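ウェスム自転車の会 冬季定例会 議事録

日時 2020年12月4日(金)19時開会
場所 ヴィグフスドッティル会館 2階
出席 アウスディス・イングヴァルソン(Ásdís Ingvarsson、進行)、ビアテ・ケアゴー(Birthe Kjærgaard)、ベント・モーエンセン(Bent Mogensen)、ポウル・ヴィーダリン(Poul Vídalín、記録)
欠席 ベルグソウラ・ハウクスドッティル(Bergþóra Hauksdóttir)。議題2と議題5について書面で意見の提出あり。

前回議事録の確認
前回の議事録について、秋の最終走行の集合時刻が9時となっているが正しくは9時半であるとケアゴーより指摘があった。訂正のうえ承認。

議題1 今季の走行のまとめ
モーエンセンより報告。今季の会としての走行距離は合計1,959キロメートルであった。個人で走った分は含めず、案内を出した走行会の分だけを集計している。春先の雪で最初の走行会が流れ、その後も強風による中止があったため、年初に掲げた3,000キロメートルには届かなかった。
中止の連絡が当日の朝になった回があり、すでに家を出ていた会員がいたことについて、進行より改めておわびがあった。中止の判断を前日の夜に行えないかという意見がケアゴーから出た。モーエンセンは、前夜の予報では風が読めず、朝になって走れる天気になっていることも多いと述べた。話し合いの結果、前日の20時に「実施」「中止」「朝に判断」のどれかを必ず連絡し、「朝に判断」とした日は7時までに決めることとした。
距離の目標を来季も置くかどうかについては意見が分かれた。ヴィーダリンは、目標があると天気の悪い日にも無理に出ようとする気持ちになるので不要との考え。ケアゴーは、数字があるほうが春に体を動かす気になるとの考え。来季の初回の走行会のときに参加者に聞いて決める。

議題2 冬の間の走行
1月の走行会を行うかどうかを検討した。ハウクスドッティルの書面は次のとおり。「去年は川沿いの道の日陰の部分だけが凍っていて、橋のたもとで滑った。開催するなら川沿いを外してほしい。スパイクタイヤの有無は各自に任せず、会として決めてほしい。」
モーエンセンが代わりの経路として、会館前から旧道を通ってキンドモントまで行き、同じ道を戻る案を示した。旧道は除雪が早く、途中に休める場所もある。ただし丘を越えたあとの下りが北向きで、午前中は路面が白いままのことがある。下りの入口でいったん全員が止まり、先頭が路面を見てから進む。状態が悪ければ自転車を押して下りるか、丘の上で折り返す。
ケアゴーから、押して歩く場合は自転車用の靴では危ないので、底の柔らかい靴で来るよう案内に書いてほしいとの要望があり、了承された。
決定事項は次のとおり。
1月の走行会は旧道経由で実施する。川沿いは使わない。
前後ともスパイクタイヤを必須とする。持っていない人は徒歩の部に回る。
気温が氷点下12度を下回る予報のときは中止とする。
日没が早いため、13時には会館に戻る。
前照灯と尾灯は昼間でも点けておく。

徒歩の部について補足。自転車に乗らない人も同じ時刻に会館を出て、教会の裏を回る短い道を歩く。先導はヴィーダリン。犬を連れてきてよいかとの問い合わせが会員から来ており、引き綱を付けるならよいと返事をする。

議題3 室内での練習
雪の深い時期に会館の広間を借り、固定ローラーを持ち寄って練習する件。イングヴァルソンが会館に確認したところ、平日の夜であれば使用できるが、床に直接ローラーを置くことは認められないとのことだった。下に敷く厚手のマットが要る。モーエンセンが自宅にあるものを持ってくる。足りない分は参加者各自が用意する。
騒音について。下の階で合唱の練習がある日は避けたいと会館から言われている。合唱は週の前半なので、木曜の夜を使うことにした。
一度に広間に並べるローラーは4台までとする。換気のため窓は開けておくので、待っている人は上着を持参すること。ケアゴーから、窓を開けると窓側の人だけがひどく寒いので途中で場所を替わってはどうかと提案があり、その場の参加者で調整することになった。
練習の中身は特に決めない。音楽をかけるかどうかで少し話が長引いたが、各自がイヤホンを使うことで落ち着いた。

議題4 会の備品と物置
物置の鍵が固くなっており、寒い朝は回らないことがある。イングヴァルソンが鍵穴用の潤滑剤を買って試す。それでも改善しなければ錠ごと取り替える。費用は次回に報告。
空気入れのうち古いほうは口金から空気が漏れる。パッキンの交換で済むかどうかをモーエンセンが見る。
貸出用の反射ベストについて、返却されていないものがある。名前の記録を取っていなかったため誰が持っているか分からない。会報で返却を呼びかける。今後は物置の扉の内側に紙を下げ、借りた人が自分で名前を書くことにする。
夏の間に使ったテントが湿ったまま袋に入っていた。かび臭いのでケアゴーが持ち帰って広げて干す。天気が戻らなければ自宅の地下室で干すとのこと。

議題5 春の遠出
ハウクスドッティルの書面にあった提案。来季は日帰りだけでなく、オーヴェンの湖畔に一泊する遠出を入れたいというもの。湖畔までは一日で走れる距離だが、後半に上りが続くので、昼の休憩を長めに取る必要がある。
モーエンセンは、雪解けの直後は湖の手前の砂利道がぬかるみ、細いタイヤでは進めないと述べた。数年前に一人で行ったとき、泥が泥よけに詰まって何度も降りたという。ケアゴーは、それなら砂利道が乾くまで待てばよく、花の時期に間に合わせる必要はないとの意見。
宿についても話が出た。湖畔の小屋は早くから埋まるが、予約を早くすると天気が選べない。テント泊にすれば日をずらせるが、夜はまだ冷える。どちらにするかは決まらなかった。ハウクスドッティルに小屋の取り消し条件を調べてもらい、次回に改めて話す。
荷物を運ぶ車を出すかどうかも次回に持ち越し。ヴィーダリンは、自分の車は荷台の扉が冬の間凍りついて開かないことがあるが、春なら問題なく出せると述べた。

議題6 会報と連絡
会報の冬号はヴィーダリンがまとめる。載せるものは今季の走行のまとめ、1月の走行会の案内、反射ベストの返却のお願い、ケアゴーによる冬の手入れの文章。手入れの文章は、塩をまいた道を走ったあとの洗い方と、チェーンの油の選び方を中心にする。長さは一ページに収める。
紙での郵送を希望する会員には従来どおり送る。住所が変わった人は早めに知らせてほしい。
電子メールが届いていないという声があった。迷惑メールに振り分けられていた例があるので、会報にその旨を書いておく。

その他
モーエンセンより、会館前の自転車置き場が除雪の雪で埋まっているとの話。除雪の人が雪を寄せる場所がほかにないらしい。イングヴァルソンが会館に相談する。
ケアゴーより、通学路の交差点の見通しが雪の山で悪くなっているので、自転車で通るときは必ず一度止まるようにとの注意があった。
会員から、冬用の手袋の共同購入ができないかという問い合わせが来ている。大きさの好みがそれぞれ違うため会としては行わない。欲しい人同士で声をかけ合うのは構わない。

担当の整理
イングヴァルソン 鍵の潤滑剤、会館との自転車置き場の相談
ケアゴー テントを干す、手入れの文章
モーエンセン マット、空気入れの修理、旧道の下見
ハウクスドッティル 湖畔の小屋の取り消し条件
ヴィーダリン 会報、徒歩の部の先導、犬の件の返事

21時10分閉会。
記録 ポウル・ヴィーダリン

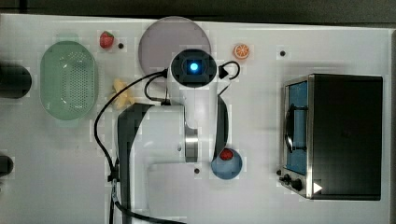

1月の走行会のあとの軽食について、閉会後に決まったことを書き添える。会館に戻ったら広間で温かいものを出す。スープはケアゴーが家で作って持参し、パンは各自の分を持ち寄る。パンを温めるには写真の右側に見えるようなトースターオーブンがあれば足りるので、家にあって貸してもよいという人はイングヴァルソンまで連絡してほしい。器は会館の棚のものを借り、使ったあとは洗って元の段に戻す。甘いものは前回余ったので今回は会では買わない。いちごなどの果物を持ってきたい人は歓迎する。飲み物は魔法瓶で各自持参のこと。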